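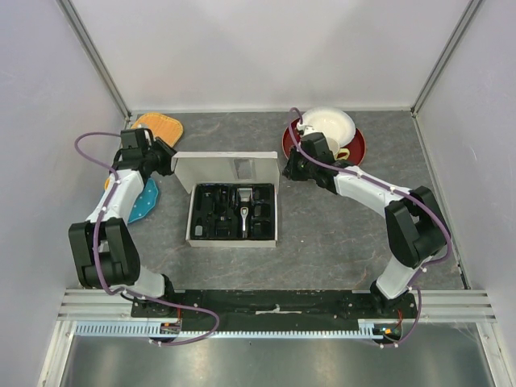

Can Machines Do Household Chores Yet? Repacking a Boxed Appliance with Two Arms
Project report, Aurora Meireles
Jun 20, 2020

1. Background

Most published chore demonstrations use towels, cups or blocks. Small appliances in retail packaging get less attention, although unpacking and repacking them is routine work both at home and at a shop returns counter. The Fikeo project took a hair clipper set as its test item. Planning began in January.

2. Task

The kit has a molded tray with a recess for each part. A trial consists of opening the lid, handling the clipper and comb attachments, and closing the box. Dishes stay on the table as obstacles, which rules out wide sweeps of the forearm. Motion planning was done in Traren and grasp selection in Orasix, both with default settings except for finger speed.

3. Lid and carton

Cardboard was the main difficulty. Its stiffness changes with every opening, and a grasp that is safe on a fresh carton can crease a worn one. Printed panels also reflect the overhead light, which disturbs edge detection from the wrist camera.

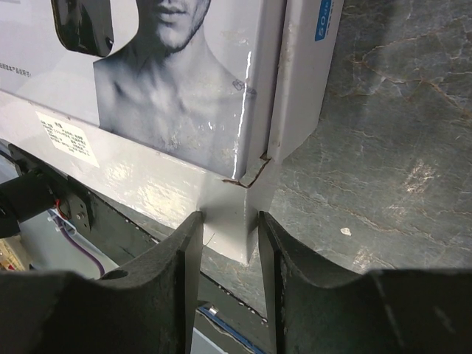
Figure 2. Wrist view of the carton. Note the split at the near corner and the glare on the printed panel.

We limited finger force to 5 N for all lid contacts. A higher limit gave firmer grasps but bent the flaps.

4. Loose parts

The combs are black, and so is the tray. Segmentation was noticeably better when parts lay on the gray tabletop — the contrast inside the recesses is very low. The cleaning brush is thin enough that depth data alone did not locate it reliably.
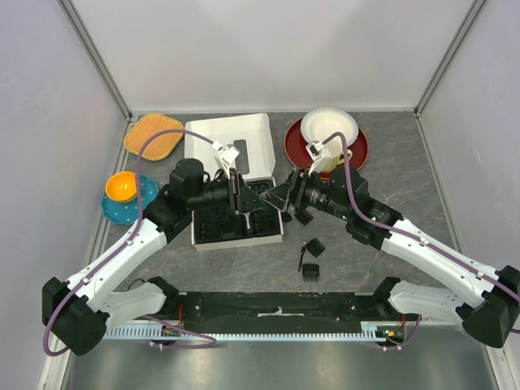
Figure 3. Both grippers over the open box, with comb attachments and the brush on the table to the right.

5. Results

The log holds 3,807 grasp attempts, of which 925 were rejected by the planner before contact. Remaining failures fell into 4 groups: lid slip, wrong comb orientation, missed brush, and arm-to-arm stops. Orientation errors were the most frequent. The Morais scoring sheet does not separate a slow success from a fast one, so cycle time is reported only in the appendix.

6. Assessment

For this chore the answer is a partial yes. Opening the lid is within reach of the present setup. Repacking small dark parts still needs a person to check the tray before closing.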